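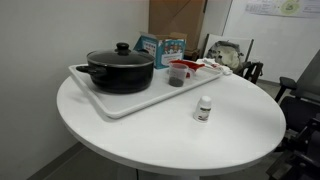
Setting up a table for kitchen-task recording

These rules apply to every table at Skenitz where a robot arm is taught a kitchen task. They cover the table before the first run and between runs. Read them through once, then keep them open while you set up.

1. Pick the objects
Take only what the task sheet lists. For a cooking task that usually means a pot with its lid, a measuring cup, a scoop and a cloth. Small bottles and boxes count as extra objects. Add them if the sheet asks for clutter and write them in the log.

2. Place the tray
Objects the arm will handle go on the tray. Extras can stand on the bare tabletop. The tray may sit at an angle, but all four corners must be supported by the table. On a round table, check the corner nearest the rim.

3. Check handles and lids
A side handle may reach past the tray. It must not reach past the table. Seat glass lids fully, knob up. Do not use a lid with a chip in it.

4. Fill levels
Dry goods only. Fill a measuring cup to no more than half and note the contents. Liquids need the separate Stodorholm procedure.

5. Clear the reach area
Before power is on, move chairs out of the arm's reach, including any pushed in at the far side. Bags and boards on the floor can stay if they are outside the reach area. People stay outside it too.

6. Speed and stop
The first run of any new layout is done at 19 percent speed, with one person holding the stop button. Go to normal speed after 4 clean runs in a row. If anything is dropped, start the count again.

7. Between runs
Put each object back by hand with the arm paused. Change the cloth's folds each time. Sweep up spilled grains before you resume.

8. Log it
Save the layout in Paneo under the task number (for example, 2841) and add your initials.

Last changed 17 May 2025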